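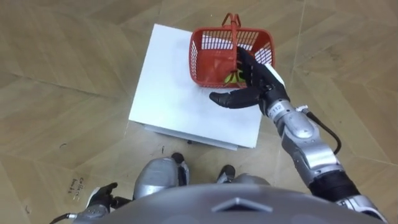
Light wood floor laid on the angle, with a stand and basket on it.

Seasonal movement in wood floors: speaker notes
Pridska building performance session, 12 Oct 2020

Slide 1. Title
Leave up while people sit down. The talk is on wood floors indoors over one heating season. No outdoor decks, no laminate. Questions at the end, except on units, which should be asked when they come up.

Slide 2. Why wood moves
Wood takes on water from the air and gives it back. It swells when it takes on water and shrinks when it loses it. Movement across the grain is much larger than movement along it. For most flooring the change in length can be ignored. The change in width can't.
Flat-sawn boards move more than quarter-sawn boards of the same species. Point to the end-grain sketch and hold for a few seconds.

Slide 3. Terms
Moisture content: weight of water in the wood as a percentage of the dry weight of the wood. It is not the same as relative humidity, and the two get mixed up on site reports. Relative humidity describes the air.
Equilibrium moisture content: where the wood settles if the air is held steady for long enough. In a real house the air is never held steady, so the floor is always behind it.

Slide 4. Straight lay and pattern lay
In a straight lay, all the boards run the same way and the movement adds up across the room. The gap at the wall has to take the sum. In a pattern lay the boards meet at an angle, so movement is split between two directions and small gaps open at many joints. The total is no smaller. It is harder to see from standing height, and complaints tend to come in later in the winter.
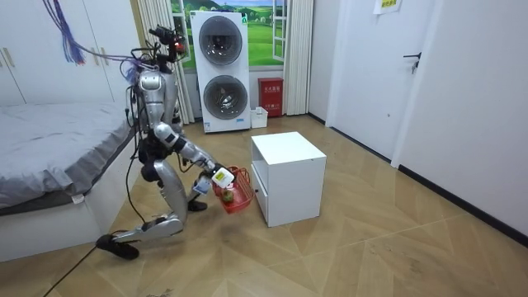
Slide 5. Light parquet, bedroom.

Bedrooms get less attention than living rooms in the field guides. Doors stay closed, the heat is often turned down, and in many houses the supply vent is under the window. Local readings can differ from the hall by more than the error of the meter. Take one reading near the vent, one in the middle and one on the inside wall. Do not average them before writing them down.

Slide 6. The Alcantara houses
Two houses, same builder, same floor product, same subfloor. House A had a humidifier on the furnace. House B had none. Each room had a Zutum logger on the baseboard, out of direct sun. After dropping readings with a low-battery flag we had 2784 readings of air temperature and relative humidity. House A supplied 1628 of them. House B was short because its loggers were fitted later.
Wood readings were taken by hand with a Gestemeck pin meter, with the species correction set before each visit. The hand readings are not in the total.

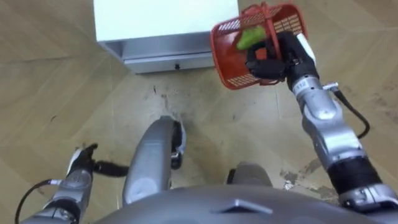
The gap between the two houses was small in the fall and grew once the heat was on full time. Joint gaps in House B were widest in March, well after the driest air. This is the lag from slide 3. A floor inspected on the coldest day of the year has not finished shrinking, and filling gaps on that day is a mistake, as is filling them at the widest point. The filler gets squeezed out in the summer.

If asked about House A: gaps opened there too. They closed again without work.

Slide 7. Fixed loads
Heavy furniture holds boards down by friction. Where the boards are floated, one heavy unit on each side of a room can pin the floor at both ends, and all the movement then shows up between them. Glued floors behave differently and the note does not apply. Built-ins should be set on the subfloor with the flooring brought up to them. 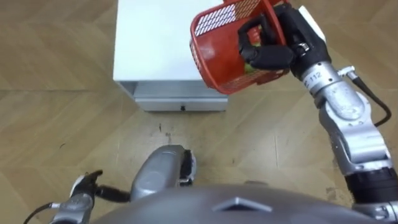 Slide 8. White cabinet standing on parquet.

Do not read under or right against furniture and compare it with open floor. Air flow is poor there and the finish has had less light. Mark reading points on the plan and go back to the same ones.

Slide 9. What to write down
Air temperature, relative humidity, wood reading, species setting, depth of pins, location, heat on or off. If the meter was changed between visits, say so. In the review of older site files, 65 had a wood reading with no species setting. Those could not be used.

Slide 10. Limits
One season, two houses, one product. Logger placement at baseboard height reads cooler than the room. Nothing here covers radiant heat. Second season of readings is planned if the owners agree.
Leave the slide 3 terms up for questions.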